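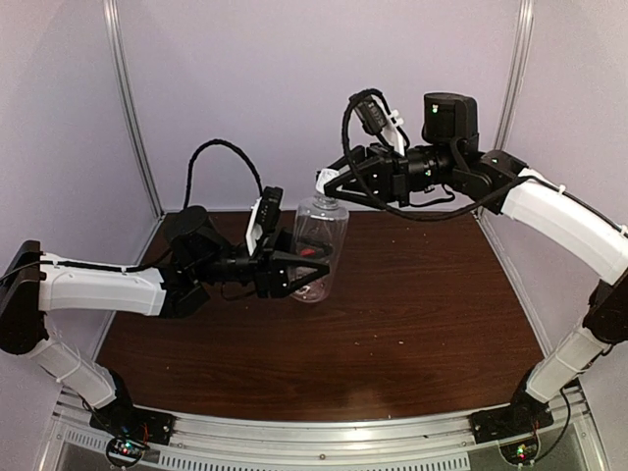
There is a cupboard in almost every kitchen that nobody opens without putting one hand up first, to catch whatever comes out. Mine is to the left of the cooker, and what comes out is jars. Pickle jars, honey jars, a squat thing that held bath salts in another decade, and any number of clear bottles with perfectly good caps that I couldn't bring myself to part with.

I come from a long line of keepers. My grandmother had 139 jars in her pantry at Ploltau when we cleared it one June, and I know the number because my aunt made us write it down. Buttons in one, string in the next, and one containing a single brass hook, with the lid done up tight as though it might get away.

What I've come to love about see-through storage is how well it suits the tiny stuff of a household, the bits that vanish in a drawer. One small red bead or counter in a clear bottle can be spotted from across the room! A few thin sticks, the sort you want for testing a sponge or lighting a candle, look rather handsome in a big glass jar, and you can tell straight away when you're running low.
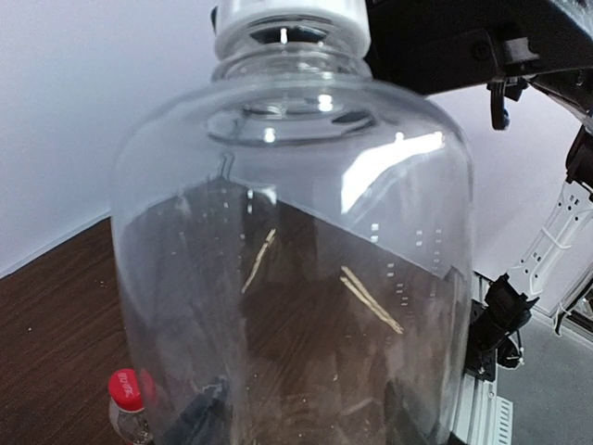
*A big round-bellied jar, with a little red-capped bottle for company.*

Shape matters more than I used to think. A bulbous jar with a short neck is lovely on the table but wants a bit of elbow room on a shelf, and if your hand is larger than mine you may find yourself tipping it up to get at the last few things. Tall plastic bottles are lighter and stand close together, so I give those the high shelf.

Caps are the real trial. The Saturday-morning sort of job, this, though I do it whenever it rains: tip every lid out on to the table, hold each bottle steady low down with one hand and try the caps with the other. Anything without a partner goes. Last time I had 17 orphans, and I kept only the prettiest.

If you've none of your own to start with, the market at Stirkitz has a stall with crates of old glass under the table, and you should allow over an hour for rummaging. Take newspaper for wrapping, and a bag with a flat bottom.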